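Property & Land Use > Easements and access

Shared private road, no maintenance clause in the deed. Am I bound to pay for regrading?

Posted by gravel_lot7 on August 14, 2026
31 shares | 3 answers

I own a lot at the far end of a private gravel road off Heywood Lane, in Paredmont County. The road is a 40-foot access easement shown on the recorded plat. It crosses the two lots closest to the county road and serves mine plus two others behind them. The easement language in my deed reads, in full: "together with a non-exclusive easement for ingress and egress over the private road as shown on said plat." There is nothing in it on maintenance, cost sharing or an owners' association. No separate road maintenance agreement turned up in the title search. Tradau Title did the search when I bought, and the exceptions list shows the easement and a utility line only.

In the spring the owner of the first lot had the road regraded and a culvert replaced. The invoice was for $4,000. He then sent each of the rest of us a letter asking for a share. Mine was $985. The letter does not explain how that figure was reached. It isn't an even split among five owners, and it isn't an even split among four either. I was not asked before the work was done. I did not sign anything.

What I want to know:

1. With no maintenance language, does the law supply a duty to contribute?
2. If it does, how is the share calculated?
3. Does it matter that he did the work first and asked later?
4. He says he will "put a lien on the lot" if I don't pay by October. Can he do that?

I use the road every day and I don't dispute that it needed grading. The culvert I am less sure of. The old one was still carrying water when I last looked, although the ends were crushed.

Comments on this post (1)

plat_reader: Post the full invoice breakdown if you have it. Grading and culvert are separate questions.

Answer from wes_line_fence

If it's not in the deed you don't owe anything. Same thing where I am, a guy tried to make us pay for his asphalt and we all ignored him and that was the end of it. A letter is just a letter. He chose to do the work, he pays. I would not even reply because a reply can be used against you.

Also check if he went over the easement width with the grader. If he did you could probably charge him for it.

Helpful? Yes 2 No 9

Answer from covenant_and_run

The answer above is wrong on the main point, or at least unsafe to rely on. Taking your items in order.

Duty to contribute. The usual starting rule is that the holder of an easement has both the right and the duty to keep it in repair for the holder's own use, and that the owner of the land it crosses has no duty to maintain it for the holder's benefit. Your situation differs from the textbook one in that the easement is used in common. The owners of the two front lots own the ground and also drive on it. Where both sides use the same improvement, many courts will require each to contribute to reasonable repair costs when the instrument is silent. Some states have put the same rule into a statute covering private roads. A few hold to the older position and will not order contribution without an agreement. Find out which group your state is in before doing anything else. The search terms are "private road," "maintenance," "contribution" and "easement," in the real property title of the code. If there is a statute, read its definitions section first. Some of them exclude roads in platted subdivisions, and some apply only when there are a minimum number of benefited parcels.

Share. Where there is a statute, it generally says to follow the agreement and, failing that, to apportion by use or benefit. Case law tends toward the same result. Proportional use can be measured by distance traveled over the road, by trips, by type of vehicle, or by some mix. On a distance method you, at the far end, would carry more than an owner near the entrance. That may be where an uneven number comes from. I note that $985 is a little under a quarter of $4,000, so a distance method applied to five owners could land there. It could also be arbitrary. Ask him in writing for the method, the total, and the share assigned to every other lot. If the shares add up to more than the invoice, or if he has assigned nothing to himself, you have a specific objection to make.
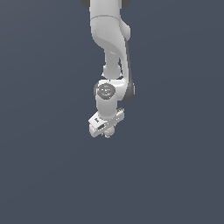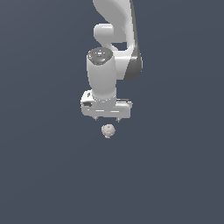
Two computer renderings of a white robotic arm on a plain blue-gray background.

Prior notice. Authority is mixed. Some courts treat notice and a chance to take part in the decision as a condition of contribution, or at least as a factor in whether the cost was reasonable. Others look only at whether the work was necessary and the price fair. Lack of notice is stronger for you on discretionary work and weaker on urgent work. Regrading a rutted gravel surface is ordinary maintenance. Replacing a culvert can be either repair or improvement depending on the condition of the old one. The distinction matters: contribution normally reaches repair, meaning work that returns the road to its prior usable state, and does not reach improvement, such as paving gravel or installing a larger structure than the road requires. Crushed ends reduce capacity and can support a repair argument even where water still passes. Get the diameter of the old pipe and the new one. Same size points to repair. A substantially larger pipe calls for an explanation.

Lien. He cannot create a lien by announcing it. A lien on real property has to come from an agreement, a recorded declaration, a statute, or a judgment. You have described no agreement and no declaration. A mechanic's lien statute protects the contractor, supplier or laborer who was not paid. A neighbor who paid the contractor and wants reimbursement is ordinarily outside it. What he can do is sue, most likely in small claims given the amount, and if he wins, record the judgment. In many states a recorded judgment attaches to real property the debtor owns in that county. So the threat has some substance, with a court case in between. If he records a "lien" with no legal basis, most states provide a way to have it removed, and some provide damages or fees.

On not replying: silence gains you very little. A short, factual letter requesting documentation is not an admission. Do not write "I agree I owe something" and do not make a partial payment without stating in writing what it covers. A payment of the grading portion only, marked as such, is a common way to narrow a dispute. If you take that route, keep the cover letter and a copy of the check.

Documents to collect:

- the recorded plat, full size, including all notes on every sheet
- your deed and the deeds for the other four lots
- any declaration of covenants recorded against the parent parcel before it was divided
- the contractor's invoice and proof of payment
- any dated photographs of the road and culvert from before the work

The plat notes deserve particular attention. Maintenance obligations are sometimes placed there and nowhere else. A deed that conveys "as shown on said plat" may bring the notes in by reference, and title companies do not always list them as a separate exception.

I can't tell you the outcome without the state and the documents. A local real estate attorney could read all of the above in one short consultation.

Helpful? Yes 22 No 0

Comments on this answer (2)

gravel_lot7: Went back to the plat. Sheet 2 has a note: "Private road to be maintained by owners of lots served." No percentages. The invoice is one line with no split between grading and pipe.

covenant_and_run: Then assume there is a duty and put your effort into the amount. "Lots served" is ambiguous as to the two front lots if they have direct access to the county road. Check whether their driveways come off the private road. Ask the contractor for a split invoice. They will usually issue one on request, though it may have to come from the person who hired them.

Answer from dilia_road_assoc

We had the same plat note with no percentages on the Dilia tract. After the second disagreement the owners signed a recorded maintenance agreement. The terms that have held up:

Costs are apportioned by road segment. Each segment is paid for equally by the lots that have to cross it. The lot at the entrance pays only toward the first segment, and the last lot pays toward all of them.

Ordinary maintenance (grading, gravel, ditch cleaning, snow) can be ordered by a majority. Anything that changes the surface type or the size of a drainage structure needs all owners in writing.

Emergency work can be ordered by any one owner if the road is impassable, with notice to the others as soon as practical.

Damage by one owner's construction traffic is repaired by that owner alone.

The obligation runs with the land and binds later buyers. Have it acknowledged before a notary and recorded against every lot, with correct legal descriptions. An unsigned lot is not bound, so one holdout leaves a gap. Lenders on a refinance will often ask whether such an agreement exists, and that was what moved our last owner to sign.

It won't settle your current invoice. You could offer to pay an agreed figure for it at the same time the agreement is signed and have the release in the same document.

Helpful? Yes 7 No 1

Content on this site is general information posted by members and does not create an attorney-client relationship.

We use cookies to remember your sign-in and measure page visits. Accept | Manage settings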